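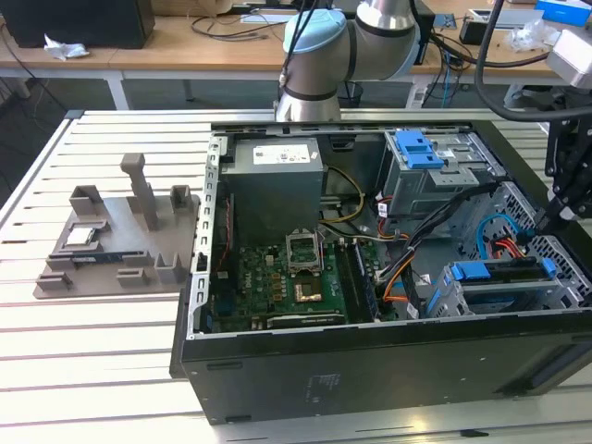
Kinismont Desktop Teardown Notes

README, second version

This folder holds the notes and photos about the opening and sorting of old desktop towers at the Kinismont repair room. The notes were started by Edmund Ziółkowski and are now kept by me, Selina Steiner. They are meant for people who take over a tower from our shelf and want to know what belongs where inside it.

What is in the folder

notes/ – one text file for each tower, with a parts list
photos/ – 309 pictures, named by tower and part
parts.csv – one line for each part, 258 lines at the moment

How the work is done

The tower lies on its side on the slotted table, and the side panel is taken off. Power cord out first, always. The processor, the memory and the hard drive go out of the case and are written down in parts.csv before anything else is touched. The power supply usually stays in.
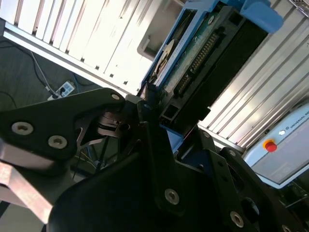 Do I need a screwdriver to take a hard drive out of its blue caddy?
Usually you need none. On the caddies we keep, the plastic sides bend outward a little and the drive comes free. Please keep the caddy with the drive, also when the drive is bad.

Cables

Most mistakes in the older notes are about cables. The SATA cables have different colors, but the color says nothing certain about which port they were in, so please write down the port number printed on the board. The thick bundle from the power supply should be laid over the side, away from the processor socket.
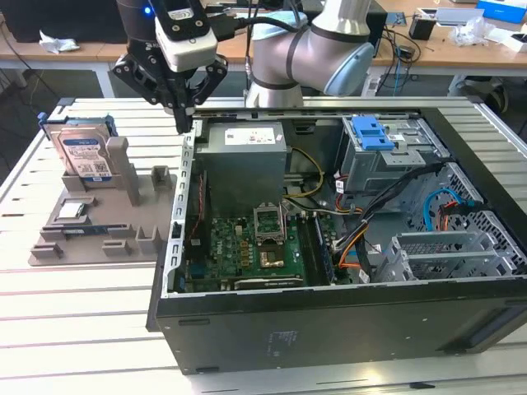 When the socket is open and empty, do not let a cable end or a sleeve touch it. The contacts are thin and we can not repair them here. Elfriede Heitmann has written a separate page about sockets, see notes/socket.txt.

Columns in parts.csv

tower – our own number, written on the case with chalk pen
part – cpu, ram, drive, psu, card, cable
label – the text on the sticker, copied as it is
state – good, bad or unknown
place – the box where the part is now

For a drive, copy the size as the label shows it, for example 1.0TB, with the point. I did change some of these to "1 TB" in December and then the search found only half of them – they are corrected now.
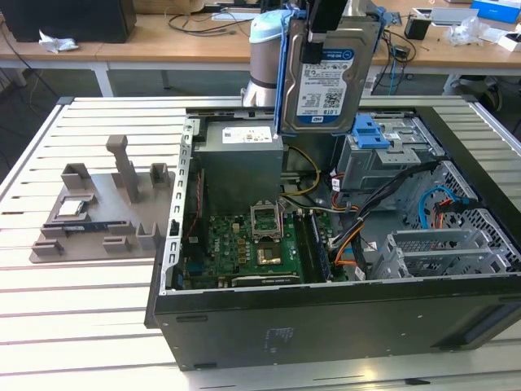 Known problems

The memory lines for two towers are mixed up. Reto Lüthi is checking them.
Some labels were copied without the last line of text.
The column "place" is empty for parts which went to Vamville.

Corrections can be sent to me or to Macarena Villalobos.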